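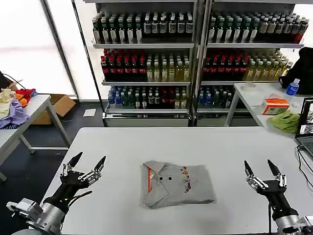 A polo shirt on the main table at the Plelach workshop, folded and waiting for the next go.

Teach your robot to fold the boring stuff first

I have a strong opinion about laundry, which is not a sentence I expected to write when I joined a shared workshop. I joined for the drill press! But I've spent every Friday evening since March on a two-armed folding build, and I've come around to a view that annoys half the people I talk to: if you're building a robot at home or in a place like ours, you should pick the dullest household chore you can stand and stay with it way longer than feels reasonable.

Most hobby robot projects go the other way. Somebody gets an arm moving, and within a week it's pouring drinks or waving at visitors or playing three notes on a toy piano. I get it, I've done it. My first build (I called it Benavides, after the street I was living on) could hand you a screwdriver, provided you stood in exactly the right place and wanted that exact screwdriver. People loved it. I learned almost nothing from it, and it's in a box in my closet now.

Clothes won't let you cheat like that. A shirt is never in the same shape twice. You can measure a screwdriver and write the number down, but where's the corner of a sleeve? Depends on how it landed. Collars are stiff and the rest of the shirt is floppy, so a grip that's fine at one end makes a mess at the other. Buttons catch. And you can't fool yourself about the result, either, because everybody who has ever opened a dresser drawer knows what a folded shirt looks like. My mother could grade this project.

I also think we get way too hung up on hands. The forums I read (Fomska is the one I waste the most time on) are full of people arguing over fingers versus simple two-pronged grippers, as if that settled anything. I like fingers. They're fun, they look great, and they let you pinch a hem in a way that makes sense if you've ever pinched one yourself. They also give you a whole lot more joints to keep in line, and more ways to drop a sleeve. If you've only got money for a plain gripper, buy the plain gripper and start this weekend. The person with the cheap gripper and 687 bad folds behind them knows more than the person still comparing finger catalogs.

What I'd spend on instead is the table. Seriously, get a big one, with a plain top and plenty of elbow room, and then keep everything else off the part you fold on. We argued over this at Plelach for longer than I'd like to admit. A side table for the clothes pile, another for the tape and the water bottles and whatever else people put down, and the middle stays clear for the garment. It sounds fussy. It made a bigger difference to my evenings than any piece of code I wrote all spring.

Pants, by the way, are a whole separate hobby. I figured sweatpants would be easier than a polo – no collar, no buttons, just two legs and a waistband. Nope! The fabric is thick and it bunches, and you're holding one end while the other end does what it wants. I've started to think of the waistband as the handle of the thing and the legs as everybody else's problem.

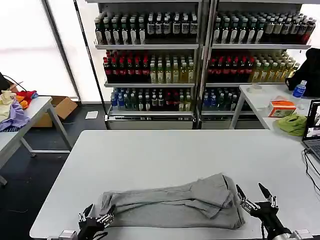

But why not just fold it yourself?

I get asked this a lot, usually by someone with a coffee in their hand. And sure, I can fold a T-shirt in 5 seconds and I'm not even good at it. If the point were clean laundry in a drawer, I'd quit tonight.

The point for me is that a chore gives you an honest yardstick, and hobby builders don't have many of those. A friend of a friend over in Jirkemville spent 15 months on a robot that draws portraits, and he still can't say if it's getting better, as every drawing is charming in its own way. A lumpy pair of sweatpants isn't charming. You look at it, you shake it out, and you try again with the grip a little closer to the seam.

So pick your chore. Socks, dish towels, pillowcases if you're feeling brave. I'm staying with the polos until summer, and then I might try a fitted sheet, though I can't fold one of those by hand either.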